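Clear boxes for crowded cupboards: Andside households invited to sorting evenings

The Andside Household Center will lend 200 clear plastic storage boxes to local families this spring, together with a series of evening classes about keeping small packages in good order at home. The first class is planned for the beginning of May, and registration opened on Wednesday, April 17, 2019 at the front desk of the center.

The boxes were bought from Konis, the housewares shop on Căpraru Street, which gave the center a lower price for the full order. A household may keep its box until the end of the summer. After that it can be returned, or the family can buy it for the same price that the center paid.

Prasert Noiphan, who teaches the classes, has worked with home storage for many years, first in a furniture store in Driritz and later as an adviser who visited people in their kitchens and bathrooms. He says that the most common difficulty he meets is the small box. Large things have a place in almost every home. Small cardboard packages, such as tea, plasters, batteries, light bulbs, soap and medicine, are put on the first shelf that has some room.

"People buy a second package when they still have the first one, because the first one is behind the flour," Noiphan said. "I did this also. I had four boxes of the same cough tablets, and one of them was older than my daughter's school bag."

The classes will take place in the back room on the ground floor. Each participant is asked to bring one bag of small packages from home, taken from a single drawer or shelf and not chosen in advance. In the first part of the evening the participants put everything on the table, check the dates, and separate what should be thrown away. Old medicine can be left at the desk, and the center will bring it to the pharmacy for disposal. In the second part they fill the storage box.

Noiphan recommends that people decide on the compartments before they put anything inside. Each compartment gets one kind of thing, and the kind is written on a paper which stays on the table until the work is finished. Packages stand upright when the height allows it, with the printed side toward the person who opens the box. Flat envelopes and leaflets go along the wall of the compartment, and loose strips of tablets are returned to their own package before they are packed.

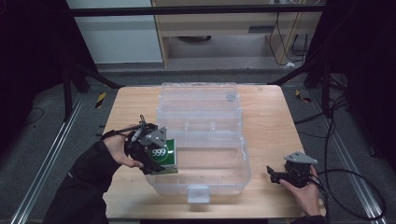 The choice of box took longer than the center expected. The staff first looked at woven baskets, which are cheaper and look pleasant on a shelf, but small packages fall over in them and mix together during the first week. Metal tins were also tried. In the end they decided on transparent plastic with partitions and a hinged lid, so that the lid can be folded back and all the compartments are open to the hand at one time. The clear walls help too, and with the box on a wooden table one can follow the grain of the wood through the plastic. A package with a strong color and large print, like the green one with "999" in a white circle, is easy to find again in such a box, even for a person who does not see very well. Noiphan advises to begin with these bright packages and to give them the compartments at the front, then to fill the others around them.

Not every package will fit. The center admits that bottles are a problem, and so are the long boxes in which toothpaste is sold. For bottles Noiphan proposes a separate tray. For the long boxes he had no special advice when he was asked, except to keep them in the bathroom.

Mirrors, paper labels and marker pens will be available in the room. The mirrors are for reading the small date which is printed on the bottom of many packages, without turning the package over and losing its place. The labels can be put on the outside of the lid. Participants who prefer another language for their labels are welcome to use it, and the center has prepared a list of common household words in several languages spoken in Andside.

There are 5 classes in the series. Every class has the same content, so it is enough to come once. One evening has 30 places, and the center asks families to send only one or two persons, in order that there is room for the bags on the tables. The talk at the beginning lasts 40 minutes and the practical part continues until the participants are ready, but not later than nine o'clock.

People who cannot come in the evening can borrow a box without the class. In this case they receive a printed sheet with the same steps. The sheet is two pages long, and it includes a drawing of a filled box with the names of the compartments. The names are only a suggestion. A family with a baby will need different compartments than a family with a workshop in the garage.

The idea came from a smaller trial during the winter, when the center lent a few boxes to residents of the apartment building next door. Most of them used the box for medicine and first aid. One resident kept sewing thread in it, and another one filled it with seeds for the balcony and asked if he could keep it until the planting was finished. The center agreed.

Mothers and fathers of small children asked during the trial about safety. The storage box has a latch but it does not have a lock, and the center reminds all borrowers that a box with medicine in it must stand high, in a place that children cannot reach. Medicine should also not be kept near the stove or in direct sunlight. It should remain in the original package with the leaflet, also when the package takes more space than the tablets.

The same advice applies to batteries and to strong cleaning products, with one addition. Cleaning products should not be in the same box as food or medicine, not even in different compartments. Noiphan repeats this at every class, and he wrote it in large letters on the printed sheet.

Before returning the box, borrowers are asked to take out the labels, wash the box with warm water and a little dish soap, and dry it with a soft cloth. The rough side of a sponge should not be used, as it leaves scratches in clear plastic. The center does not recommend the dishwasher. A partition that is lost or broken can be replaced at Konis.

If the interest is large, a second series may follow in autumn, this time about the papers that every household collects: bills, guarantees, school letters and instruction books. Noiphan said he is willing, but that he would like to put his own papers in order first.

Registration is possible at the desk or by telephone during opening hours. The class is free of charge. For the box there is a small deposit, which is paid back when it is returned. Participants who already have a divided box at home may bring it and use it in the class, and in this case no deposit is needed. The entrance to the back room in the evening is from the parking lot, through the gray door beside the bicycle stand.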